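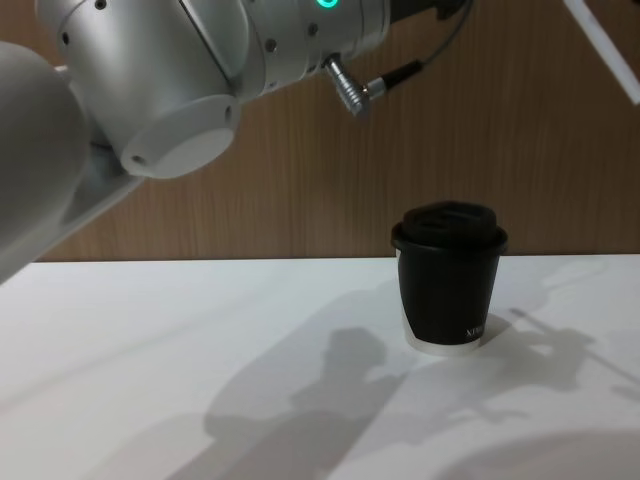 Werkstatt > Projekte > Zweiarm-Tisch > Notizbuch

9. April 2024, eingetragen von Saron Gudeta

Heute endlich wieder am Zweiarm-Tisch gewesen, und zwar länger als geplant (die Heizung war schon aus, als ich abgeschlossen habe). Erst mal das Erfreuliche: Der linke Arm lässt sich wieder sauber ansprechen! Natnael hatte recht, es lag am Stecker und gar nicht an Flireo. Die Überwurfmutter saß schief auf dem Gewinde, das fühlt sich beim Zudrehen fest an und ist es nicht. Abgeschraubt, Pins angeschaut, gerade aufgesetzt, zu. Seitdem kein einziger Abbruch mehr, auch nicht beim Drehen des Handgelenks, wo er letzte Woche ständig weg war.

Die Leitung führe ich jetzt in einer Schlaufe nach oben am Arm entlang. Gefällt mir besser als vorher, als sie nach unten hing und bei jeder tiefen Pose über die Tischplatte geschleift ist. Ob die Schlaufe beim vollen Ausschwenken lang genug ist, muss noch jemand mit Geduld testen. Bitte langsam, und mit einer Hand am Not-Aus.

Dann Becher greifen. Ich nehme weiter Kaffeebecher mit Deckel, die sind oben breiter als unten und verzeihen deshalb nichts: Greift man zu tief, rutscht der Becher nach oben raus, greift man zu hoch, drückt man den Deckel ab. Anfahrt von links, zuerst mit 200 mm/s, was völlig in Ordnung war. Mit 500 mm/s wird es hässlich, da schwingt der Arm am Ende nach und stupst den Becher um. Also vorerst bei 200 bleiben, auch wenn es zum Zuschauen ein bisschen einschläfernd ist.

Die Greifhöhe habe ich in der Datei seol_becher neu gesetzt, die alte Zeile steht auskommentiert drunter. Natnael, falls du die alten Werte für deine Schälchen brauchst, bitte kopieren und nicht zurückändern!

Was mich noch ärgert, sind die Schatten. Die weiße Platte ist prima zum Abwischen, aber mit der Deckenbeleuchtung liegen die Umrisse von beiden Armen quer drüber, und die Erkennung hält so einen Klecks gern mal für ein Objekt. Im Protokoll von heute stehen 397 Treffer, davon ein guter Teil schlicht Schatten. Im November hatten wir mal über eine Leuchte von der Seite gesprochen, ist dann irgendwie eingeschlafen. Ich bringe meine Klemmlampe von daheim mit und probiere das mit Backpapier davor aus.

Offen:
- Schlaufe am linken Arm bei vollem Schwenk prüfen
- Nullpunkt rechts, weicht bis zu 2 mm ab
- Schwellwert in Flireo hochsetzen, aber erst nach dem Lampentest
- Jirness wegen der Ersatzdichtung für den Stecker anschreiben (mache ich)

Strom am Tisch ist aus, Schlüssel hängt am Haken.

Neuere und ältere Einträge
Rechter Arm: Nullpunkt zum Dritten
Storkevora-Netzteil brummt
Schälchen stapeln, erster Versuch
Tischplatte ausgerichtet und verschraubt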